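Hand-held gripper demonstration

Hand-held gripper demonstration is a way of showing a robot a task in which a person does the job with a gripper held in the hand, while a camera fixed to the tool records it. The recordings are used to train a control program, which is then meant to repeat the task on a robot arm. It is one branch of teaching by demonstration, alongside remote control and guiding the arm by hand.

Background

Remote control ties the teacher to a working robot, and sessions are slow. A hand-held tool can be carried into any house. Supporters present this as a cure for the shortage of training material, a claim that deserves some caution. Easy recording produces more recordings, and it does not follow that they are good ones.

The Ukdale set, often cited in talks on household work, holds 1140 demonstrations made with the Fleratance tool. Its published notes give the number of homes as 4. How far a program trained on so few bedrooms would cope in a fifth is not addressed.

Laundry and clothing

Clothes are a popular subject and a hard one. A shirt has no fixed shape, dark cloth hides its own folds, and a pinch may take up one layer or several. People correct for this by feel, which a camera does not record. The Bite gripper, a later design, adds pressure sensing to one finger, but its makers have released no comparison with the plain version.

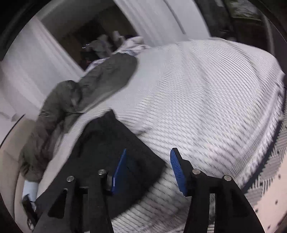

Criticism

Three objections recur. The person's arm can reach in ways the robot's cannot, so some demonstrations cannot be copied at all. Failed attempts are commonly thrown away, leaving the program with little idea of how to recover. Success rates are also reported loosely: a trial at Eton counted a garment as "picked up" if it left the bed for two seconds, whatever happened to it next.

See also

Remote control of robots
Learning from demonstration
Cloth handling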